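Drawstring bags for moving bedding: bag first or straight in the box?

Moving in May and I'm packing up the kids' room early, because if I leave it to the last week I'll just shove everything in trash bags again. I've got big cardboard boxes and a pile of black drawstring bags from Lustent. Do you bag the sheets and pillowcases before boxing them, or is that double work?

Posted by mossyporch
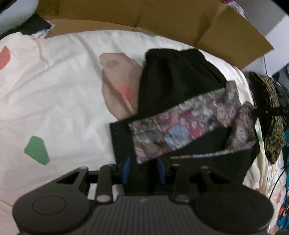 Hülya Duman
replied February 20, 2023 · 1041 views · 11 helpful

Bag first, every time! I do mine right on the bed with the box open next to it, so I'm not bending down to the floor over and over. One bag per bed, and I let a bit of the print stick out of the top until the very end (cartoon characters in pink and purple are pretty hard to mistake for anybody else's stuff). Then tuck it in, pull the string and drop it in the box. Pillows go in last, they squash into whatever corner is left. Oh, and keep one set out for the first night, I forgot that when we moved to Contreras and we slept under coats.

tallgrass_3
replied the same day · 2 helpful

I just fold and box. Bags slide around and you lose space. Write KIDS BEDS on the side and you're done.

pennywhistle88

Trash bags are fine imo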